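Home | News | Research | Join Us | Contact

Call for participants: Home trials of hand-held grippers, grip-fault review
Posted in July by Analyn Dalisay, Participant Office
28 shares | 14 comments

The Kumham Household Manipulation Program invites adults to take part in a review of grip faults in garment handling. Participants work in their own homes with a hand-held gripper of the same pattern as the one fitted to our Zelier robot arm.

The review follows a fault found this spring. Of 1,043 recorded folds, 160 ended with the fingers closing on the bedding as well as the garment. In one trial at our Barredo site the arm did not release, and a bedspread was pulled to the floor together with a lamp. No one was hurt. The arm has been withdrawn from use near people until the review is complete, and no participant will be asked to work with it.

What we ask of participants
Each participant completes 14 sessions of folding, turning and lifting everyday clothing on a made bed. Knitwear and patterned bedding are of particular interest, as most of the faults occurred with them. Any double grip must be left as it is and reported before the fabric is freed. Reports go to the safety lead, Rogelio Dizon, who may pause a participant's sessions at any time.

Who may apply
Applicants must be 18 or older, have the use of both hands and have a bedroom available during the day. Experience with robots is not required. Persons with a current wrist or shoulder injury cannot be accepted - the tool is light, but the work is repetitive.

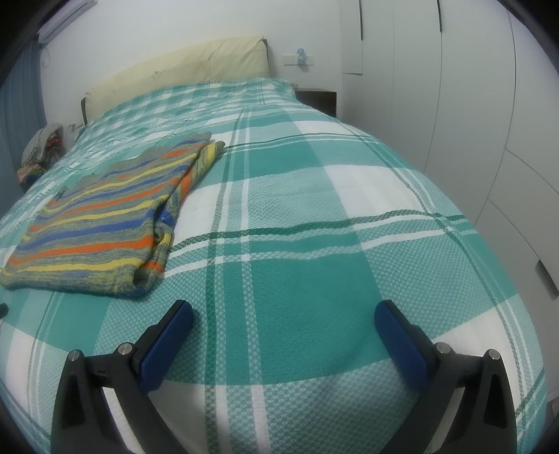
Hand-held gripper open over a plaid bedspread, with a folded striped knit at left.

Training and payment
A half-day training session is held at the Gromosar Building, beginning at 9:30 a.m. Training and completed sessions are both paid, including any session stopped for a safety report. Recordings are stored under a participant number and may be withdrawn on written request.

To apply, send a short letter with your contact details and the hours you are available to Analyn Dalisay at the Participant Office. Places are limited to 28.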